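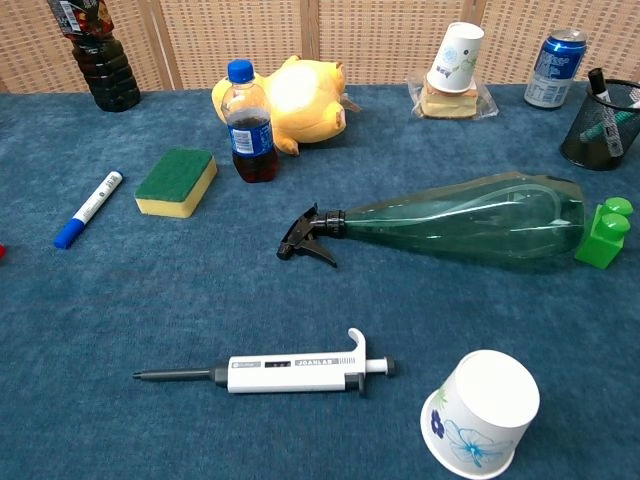
Getting the craft table clear before the weekend
Forum: Home and Tidying

mimoza_a
Jan 6, 2018
Right, I'm finally doing it! Every bit of clutter comes out on the blue carpet top, then each thing has to earn its way back. Sponge to the kitchen, marker in the pen pot, soft toy upstairs. The wicker screen stays whatever happens, I love it.

Senad B
Brilliant! I'd bin the sponge though. Once they leave the sink they never go back.

mimoza_a
No chance, it's going back!

kuldeepj
Don't agree with tipping it all out at once. I did 46 things like that in February and ended up sleeping next to them. One drawer at a time for me.

Senad B
But you miss the fun of seeing it all together! And the bread would've sat in that drawer for weeks.

kuldeepj
Fair point about the bread, eat that first.

vshehu
Does the carpet top hold crumbs? I've been tempted to cover my desk.

mimoza_a
A bit, but a stiff brush gets them out. Go for it, it's so nice to lean on!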